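Fuka Tunnel and Weave Pole Set: Our Review After a Winter of Backyard Agility
Posted 08/02/2026

I have wanted proper agility gear at home for years and kept talking myself out of it. The club field is a long drive, our yard slopes toward the fence, and my older dog used to treat anything made of nylon as a thing to be killed. Then in November I finally ordered the Fuka set, and I'm so glad I did! We've used it nearly every week since, in frost, in mud, and in the kind of July heat where you only get ten good minutes before breakfast.

I run two dogs. Kornness is a seven-year-old standard schnauzer who has her novice titles and strong opinions. Huang is my young border collie mix, not quite two, fast as anything and with no brakes at all. They could not be more different to train, so they make a pretty fair test between them.

What comes in the set

You get one open tunnel, 17 feet long when fully pulled out, a set of six weave poles on a steel base, one bar jump with adjustable cups, four sandbag saddles for the tunnel (you fill them yourself), a handful of ground stakes and a carry bag. There's a booklet too, which shows how to put the base together and then gives you two pages of beginner exercises. The exercises are fine. If you've taken even one foundation class you will know them already.

I paid 400 dollars for the whole lot. That's a good bit more than the bright-colored starter kits you see everywhere, and a lot less than competition equipment. I had one of the starter kits before, and the poles blew over if a dog so much as sneezed near them, so I was ready to spend more.

The tunnel

Best part of the set, hands down. The fabric is thick and has a slightly rough finish inside, and that matters more than I expected. Huang hits a tunnel at full speed and in the old one he would skid on the curve and come out sideways. In this one his feet grip and he drives straight out the far end looking for the next thing. The wire ribs are spaced close together, so when you bend it into a U the inside wall doesn't sag into the dog's path.

The sandbag saddles sit over the top and hang down both sides. I filled mine with play sand and they have held the tunnel still on grass and on our packed dirt side yard. On wet grass it will creep a little if you have a hard runner, and for those days I add a water jug on each side of the curve. Do put the saddles on before you let a young dog anywhere near it. A tunnel that rolls once can put a puppy off for months, and I've had to fix that in a dog before.

Kornness, the one who kills nylon, sniffed it for two days and then started putting herself through it without being asked. I'd be cleaning up the yard, turn around, and there she'd be, trotting out the end with her beard full of leaves.

The weave poles

I have more to say here, some of it grumpy.

The good: the base is heavy steel with a flat profile and the dogs don't trip on it. Spacing is 24 inches, center to center, same as what we run at trials. The poles flex at the bottom, so a dog who leans in gets a soft push back and no hard knock on the shoulder. You can also slide the sockets out to either side and train with open channels, then bring them in little by little. That's how I taught Huang, and he had a real, honest entry on six straight poles by early spring.

The not so good: the sliding sockets lock with little thumb screws, and the screws are fiddly. With cold fingers they are worse than fiddly. I dropped two in the grass the first month and ended up replacing all of them with bigger wing bolts from the hardware store. It cost me next to nothing and I think Fuka should ship it that way.

Six poles is also just six poles. If you are trialing you need twelve sooner or later, and the second base is sold separately. The two bases join with a slip-on plate that fits tight and stays put. I borrowed a second one from a club friend for a weekend before I bought my own, and I'd suggest that to anybody who can manage it.

The jump

It's a jump! It's fine. Plastic uprights, wide feet, cups that go from 4 inches up to 26. The bar falls off cleanly when it's touched, which is the only thing I really care about. I do wish the set had two, because you can do so much more with two. A jump, a tunnel and another jump is a whole morning's worth of handling practice.

The stripes on the bar are printed tape and ours have started to peel. I replaced them with electrical tape in a dark blue and Kornness reads it just as well, maybe better on bright days.

Putting it all up and taking it down

First time out it took me most of an afternoon, mainly the weave base. Now I can have everything standing before the coffee is ready. The tunnel is the slow part to pack — you stand it on end, push down, and wrestle the straps around it while it tries to get away from you. Easier with two people, though I do it alone most of the time with one knee on top.

The carry bag is the weak point of the whole set. Mine split along the bottom seam in the spring from the weight of the base. I keep the tunnel and poles in it now and carry the base separately. I wrote to the seller about it and got a new bag inside of a week with no fuss, so full marks for that, but the new one is sewn just the same and I'm not testing it.

How it compares

I've run both dogs on the Sustau set that a lot of people in our area own, so I can give you some idea. The Sustau tunnel is lighter and packs down smaller, and if you travel to a park to train I'd probably lean that way. Its weave base is aluminum and moves when a bigger dog goes through. Kornness doesn't mind. Huang lost his confidence on it and started popping out at the fourth pole, and he has never done that on the Fuka base.

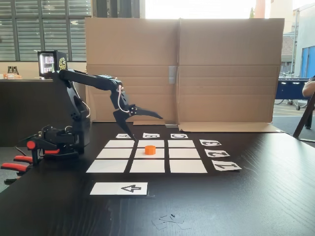 For a yard setup where the gear stays more or less where you put it, I'd take the Fuka every time. The weight that makes it annoying to carry is the same weight that keeps it where your dog expects it to be.

What it did for our training

Short sessions! That's been the big change for us. When the only equipment was at the club, I'd drive over and feel like I had to use the full hour, and by the end both dogs were tired and I was nagging them. At home I do four or five minutes, give them a party, and quit. Huang's start line stay came together this way, and so did his weave entries from the left, which had been a mess.

Kornness got something different out of it. She had gone flat at trials last year, walking her weaves and looking at the judge. I put the poles by the back gate and let her do them on the way to her breakfast. Six poles, then food. She started running them. At our last trial she wove like a young dog and I cried a little in the parking lot.

A few tips if you buy it

Mow short before you set up the base, or long grass hides the edge. Pull the tunnel in the shade in summer, as the dark fabric gets hot fast. Check the rib stitching every month or so. Wipe the pole sockets out after mud, otherwise the poles stick and you'll be twisting at them forever. And don't leave the jump bar in full sun leaning against something; mine took a slight bow that way and that one was my own fault.

My rating

Tunnel: 5 out of 5
Weave poles: 4 out of 5, and 5 with better bolts
Jump: 3.5 out of 5
Carry bag: 1 out of 5
Overall: 4.5 out of 5

I'd buy it again tomorrow. The second weave base is already out there on the grass, and next on my list is a table, as Huang still thinks "down" on a table means a quick bow before he leaves.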